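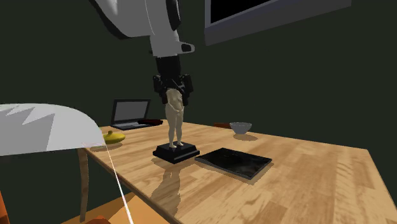

Farnonstead Community Orchestra: is the new season worth the subscription?

oboe_in_exile
Posted 7:12 pm

The brochure came yesterday and I've read it twice. Subscription is up again, and what you get for it is 3 concerts instead of the four we had last year, plus something called an "open listening evening" that counts toward the package. I have asked what an open listening evening is. The reply from the box office was that it is "an opportunity to hear the orchestra differently." Fine. Differently how? Are they playing a concert or not?

The November program is the Rüegg commission, the Schumann cello concerto and then Brahms 2. Has anyone heard a note of Hubert Rüegg's music? The brochure gives him half a page and manages not to say what any of it sounds like. "Textures that breathe." I'd like to know if it's eight minutes or forty before I pay.

stallsleft
Posted 7:40 pm

I heard a piece of his at Cluvatgate two seasons ago. String orchestra and one percussionist. It was long and quiet and then it was over. The people near me clapped hard so maybe I missed it.

The Brahms I'd go to anyway. They play Brahms well.

MrsPedalPoint
Posted 7:58 pm

They play Brahms loudly, stallsleft. The horns in the First were a trial from start to finish. I sat there with my program over my knees wishing them well.

I'm renewing all the same, my sister and I have had those seats forever. But I agree about the brochure. Sixteen glossy pages and I still had to call up to find out the start time.

kettledrummer
Posted 8:21 pm

Second violin's husband here, so I'm biased, but some of this is unfair. The horn section in the First had two subs in it because of flu. They rehearsed with the regular players for a month and then played the concert with people who had seen the parts that afternoon. Nobody puts that in the program book.

The Rüegg is 14 minutes. I've seen the parts on our kitchen table. There's a lot of counting.

oboe_in_exile
Posted 8:34 pm

Thank you, that's more than the box office could tell me. Why isn't "14 minutes" in the brochure?

And with respect, if I buy a ticket I'm not grading on a curve for flu. It's a shame for the players. It was also forty bucks.

quaverly
Posted 9:05 pm

Can we talk about the hall? I don't care what they program if they're going to keep doing it in the Mayrhofer. Anything behind row M is mush. You hear the timpani and the coughing. They put those wooden panels up behind the choir risers and announced that the acoustics were "transformed." I sat in the same seat before and after and I couldn't tell you which was which.

stallsleft
Posted 9:11 pm

I could tell. The winds come through better. The basses got worse.

quaverly
Posted 9:14 pm

From where you sit, maybe. You're in row F.

stallsleft
Posted 9:15 pm

Row G.

dal_segno_dan
Posted 9:47 pm

The panels cost the hall 3000 dollars. I know because it was in the newsletter, with a thank-you to the donor. Now, I'm no engineer, but I used to help run a church series, and nobody fixes a room that size for that kind of money. You could buy some decent chairs. What you're hearing is people wanting it to have worked.

kettledrummer
Posted 10:02 pm

My wife says the players can hear each other across the stage now, which they couldn't before. That was the point of them. I don't think it was ever meant to do anything for row M. Whoever wrote "transformed" should have asked the players first.

quaverly
Posted 10:10 pm

Then I'd like the next donor to sit behind row M.

MrsPedalPoint
Posted 10:16 pm

Does anyone know who the cellist is? The brochure says "soloist from the Hallosano Quartet" and there's no name at all. They've had more than one cellist.

oboe_in_exile
Posted 10:31 pm

I noticed that too. It reads to me like they hadn't signed anybody when it went to the printer. I'd bet on a substitution slip falling out of the program on the night.

kettledrummer
Posted 10:38 pm

You would lose that bet, but I've been told not to say who it is until the contract's back. You'll be pleased. It isn't a student and it isn't anyone's nephew.

dal_segno_dan
Posted 10:44 pm

"Until the contract's back" is exactly what oboe just said.

kettledrummer
Posted 10:46 pm

OK, fair.

newtotown_viola
Posted 7:20 am

Hi all, moved here over the summer and was thinking of subscribing. Reading this I'm not sure if I should! Is it any good? I'm coming from a place with a pro orchestra, so I'm trying to set my expectations. Also is there a student or under-thirty price? I'm 33, so it may not help me, but my roommate is a grad student.

stallsleft
Posted 8:03 am

It's a good amateur orchestra with a few very good players in it. Strings are better than the brass. Go to the November one on a single ticket and see. Sit forward.

There's a student price at the door, you just ask and show a card. It isn't listed anywhere.

oboe_in_exile
Posted 8:15 am

Agree with the single ticket idea. Do the arithmetic before subscribing. If you leave out the listening evening, the package saves you less than parking costs. They only come out ahead in the brochure because they price the listening evening as if it were a full concert.

MrsPedalPoint
Posted 9:30 am

You do keep the same seat, though. That's worth something to me. And do go, viola, please. We grumble here but the slow movement of the Dvořák last spring was lovely, and I don't say that about everything.

Are you a player? They're always short of violas.

newtotown_viola
Posted 9:52 am

I am, rusty though. Is there an audition?

kettledrummer
Posted 10:05 am

There's a "conversation with the section leader." Bring your instrument and something slow. I can pass your name on if you message me.

quaverly
Posted 10:40 am

So the brochure calls an audition a conversation and a I-don't-know-what a listening evening. I'm starting to see how this office works.

oboe_in_exile
Posted 12:17 pm

Update on the listening evening, I called again and got someone different. It's an open rehearsal. The audience sits in the choir risers, behind the orchestra, and the conductor stops and starts as usual. I'd have gone to that! I like rehearsals. I still don't think it should be priced like a concert, and I told her so. She said she'd make a note.

I've put myself down for a single in November, row H. Will report back on the Rüegg.

stallsleft
Posted 12:25 pm

Row H is fine. Watch out for the pillar if you're past seat 20.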